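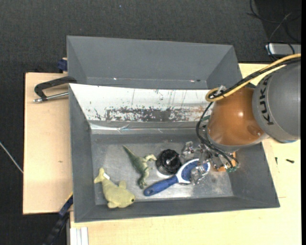 The two-bin setup at the Niazi open day, with a toy dinosaur, a plush and a brush in the front bin.

I drove out to Etdale for the Niazi open day with one job: come home with a number. We run a small returns and repacking shop in Jistville, and a chunk of our day is people lifting mixed stuff out of one bin and putting it somewhere else. My boss wants to know if an arm could take over part of that next year, and what we'd have to set aside.

The lab is smaller than the website makes it look (parking too, get there early!). I liked the bin picking corner best. It's a KUKA arm over gray bins on a wooden tabletop, and I found it weirdly cheering that a bench like that has scuffed metal and a clamp on it like my garage does. The toys made sense to me as well. Our bins are just as mixed, and a soft fish next to a hard brush is pretty much a normal morning for us.

Then I got to the money part, and I'm glad I brought a notebook. I had only ever thought about the price of the arm. The folks there kept steering me back to everything around it: the fingers, the cables, the bins, the table, the safety fencing, somebody's hours to set it up. One of them told me to look hard at the bins before signing anything, and after seeing the white panel on the front one, scraped down to dark gray in patches, I wrote "spare bins" and underlined it.

So my rough sheet now has $3515 for a bench and fencing, $800 a year for fingers and other wear parts, and 70 hours of our own staff time for setup and training. The arm is still a blank line. Skistby had a table by the door and they rent by the month, so I've asked them for a quote on a trial, plus one for buying used. I'd much rather rent first and find out what our own junk does to it.

A couple of things I forgot to ask: how loud it gets over a full shift, and who you call when it stops on a weekend. I've emailed both questions. There's another open day in June and I've put us down for 2 places, so my boss can come and ask the awkward ones. Bring a jacket, the hall is freezing, and the coffee runs out before lunch.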